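Sobre nós

Início > Quem somos

A Zinen é uma escola de literacia publicitária para crianças, famílias e professores. Ensinamos miúdos dos 6 aos 15 anos a reconhecer um anúncio quando o encontram – na televisão, num jogo, num vídeo de alguém a abrir caixas, na parte de trás de um pacote de cereais – e a conversar sobre ele com curiosidade e sem medo.

Como começou

Tudo começou numa sala emprestada, com um projetor que só funcionava deitado de lado e uma turma muito faladora. Gladys Giraldo dava aulas de Português e tinha pedido aos alunos que trouxessem um texto de que gostassem. Metade trouxe slogans! Sabiam-nos de cor, cantavam-nos, discutiam qual era o melhor. Quando ela perguntou quem os tinha escrito e para quê, fez-se um silêncio enorme, e a aula seguinte foi inteirinha sobre isso.

Sreekumar Kotian trabalhava então na Borkgate, uma agência onde escrevia guiões para campanhas de brinquedos. Soube da aula por uma das alunas, que era vizinha dele, e ofereceu-se para ir lá mostrar como se faz um anúncio de trinta segundos. Foi uma vez, depois outra, e acabou por ficar. Ainda hoje é ele quem abre o primeiro módulo, e continua a adorar bons anúncios (temos de o mandar calar quando começa a falar de jingles).

O que fazemos

O nosso programa principal chama-se Nasr e dura um período letivo. As crianças começam por guardar um diário de anúncios durante uma semana e trazem tudo o que encontraram, do cartaz da paragem de autocarro à mensagem que apareceu a meio de um jogo. Depois separam, comparam, desconfiam, mudam de opinião. Na segunda metade inventam um produto e fazem a campanha completa: nome, embalagem, guião, filmagem, montagem. É a parte mais barulhenta do ano e a nossa preferida.

Os grupos têm no máximo 15 alunos, para que todos passem pela câmara, pelo texto e pela mesa de montagem. No ano passado trabalhámos com 300 crianças e recebemos 89 campanhas na mostra final, que se faz em abril e está aberta a quem quiser aparecer.
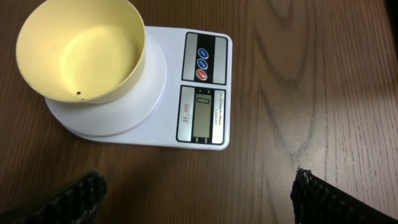
A publicidade dirigida a crianças deve ser proibida?

As opiniões dividem-se, mesmo dentro da nossa equipa, e nas aulas não defendemos uma resposta única. Trabalhamos com as regras que existem, lemos argumentos de vários lados e deixamos que cada turma faça o seu debate. O que pedimos é que as opiniões venham acompanhadas de exemplos.

Para famílias e professores

Os pais perguntam-nos muitas vezes o que podem fazer em casa, e foi a pensar neles que criámos os serões Gendport: encontros às 18h30, com sopa, em que vemos publicidade atual e conversamos sobre pedidos insistentes no supermercado, compras dentro de jogos e vídeos patrocinados. Os filhos podem vir e costumam explicar melhor do que nós.

Para professores temos uma formação curta e um caderno de atividades que revemos todos os verões. Os anúncios envelhecem depressa e as crianças não perdoam um exemplo antigo!

A equipa

Gladys Giraldo – direção pedagógica e aulas do segundo módulo.

Sreekumar Kotian – escrita publicitária e guião.

Ratree Pongsiri – investigação. Fez a tese sobre a forma como crianças pequenas distinguem anúncios de programas e acompanha os diários de todas as turmas.

Amnuay Saithong – vídeo, som e montagem. Quem quiser saber porque é que um hambúrguer de anúncio brilha tanto deve falar com ele.

Panya Kaewmanee – escolas, inscrições e serões Gendport.

Como nos financiamos

Vivemos das mensalidades, das formações e dos acordos com escolas. Não aceitamos patrocínios de marcas nas salas nem nos materiais, e reservamos lugares gratuitos em cada grupo do Nasr.

Visite-nos

Gostamos muito de visitas. Se quiser assistir a uma aula, trazer uma turma ou simplesmente espreitar o arquivo de cartazes, escreva à Panya pelo formulário de contacto e combinamos uma hora. As inscrições para o próximo grupo fazem-se na mesma página.

Contactos | Inscrições | Caderno de atividades | Política de privacidade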